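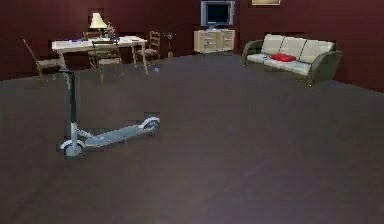

List: sim-practice
From: Zoia Antoniuk
Subject: Re: Draft rule set for household scenes, section 5 (clutter and start states)

Roksolana Lytvynenko wrote:

> Section 5 still says only that a scene must be "representative of a
> lived-in home." Two labs can both claim that and not be able to compare
> a single number. At Dovano we had two people score the same episodes
> under the current text and they disagreed on what counted as a contact
> with the target. I would like to see:
>
> - a fixed list of object classes with placement limits
> - a rule for large floor objects
> - a definition of first contact
> - something on tag visibility
>
> I don't want to hold up the Kernton release over this, but I will vote
> no on the section as it stands.

I agree on all four, with changes. Proposed text follows, using the Herkham home scene since most of you have it installed. Comments inline where I expect objections.

5.1 Floor objects. Any object with a footprint larger than a dining chair seat is declared in the scene file, with pose. This covers scooters, floor stands and the like. Small items such as balls are declared too if they lie in open floor between furniture groups. A planner that stops short of an undeclared object is not to be scored as failed; the episode is void. The March draft scored it as failed, and I think that was a mistake.

5.2 Base start pose. The base starts on open floor, with no part of the robot inside the footprint of any furniture. If the onboard view includes the robot's own body, the report says so. Do not mask it out before logging. Several people have been cropping or painting over the wheel and the arm links, and the results can't be compared with runs where the self-view is left in.

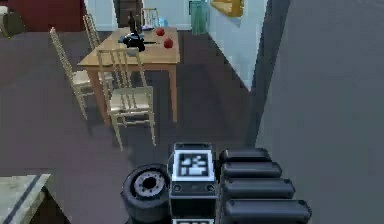 HERKHAM, 2024-09-06

The view from behind the body module is a fair test of 5.2. The table and chairs are in sight across clear floor, and the marker on the upper face of the module is whole. The second marker, at the bottom edge, is only partly visible. Under 5.5 below, the first can be used for pose and the second can't.

5.3 Work surfaces. Tabletops and counters are listed separately. For each one the scene file gives the object classes present and the minimum clear area at the near edge. I suggest a strip 13 cm deep along the edge the robot approaches from. Objects may sit across grout lines or other texture breaks, and no correction is made for that. Crumbs and similar small debris are allowed, but are marked as texture or as geometry. This matters: at Dovaniuk – sorry, Dovhaniuk – a segmentation baseline was penalized for ignoring specks that had no collision shape at all. 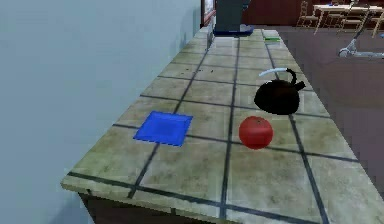 Tiled counter with plate, tomato and kettle; dark specks farther along the surface.

Note on class names. "Tomato" and "apple" are separate classes. If the asset can't be told apart by a reader of the rendered view, use "round red fruit" and say so in the notes. Do not guess from the asset file name.

5.4 First contact. First contact is the earliest simulation step at which the physics engine reports a nonzero normal force between any finger link and the target. Visual overlap is not contact. A rendered still can show a finger across the target and leave the force unknown, so stills may be attached to a report for orientation but not as evidence. Contact by the wrist housing or an arm link is logged under its own code and does not count as first contact.
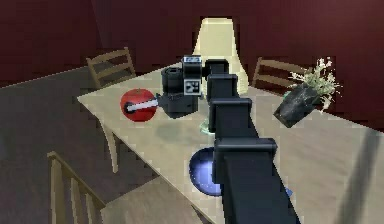 Arm over the dining table, white finger at the apple. Wrist tag in view.

5.5 Tag visibility. A fiducial is "visible" if its full border is inside the view and unobstructed. Partial tags are logged as partial and not used for pose. I have left out a minimum tag size in pixels. Roksolana, if you have data on this, please send it – our set is too small to set a threshold.

5.6 Occlusion by the arm. Where an arm link hides part of another object on the same surface, that object stays in the count. Plates and bowls near the front edge are the usual case. The scorer works from scene state, never from the view.

5.7 Reporting. Minimum of 40 episodes per surface. Void episodes are listed with a reason and are not silently rerun. For scale, our last batch logged 3672 episodes, and the void list was the most useful part of it.

Open points: whether 5.1 applies to objects resting against a wall, and whether tilted objects (a plant pot, for instance) need a declared rest pose. I lean yes on both.

Please reply with replacement wording and not general comments. I will merge what I have and post a new draft before the Kernton release.

Zoia Antoniuk
Herkham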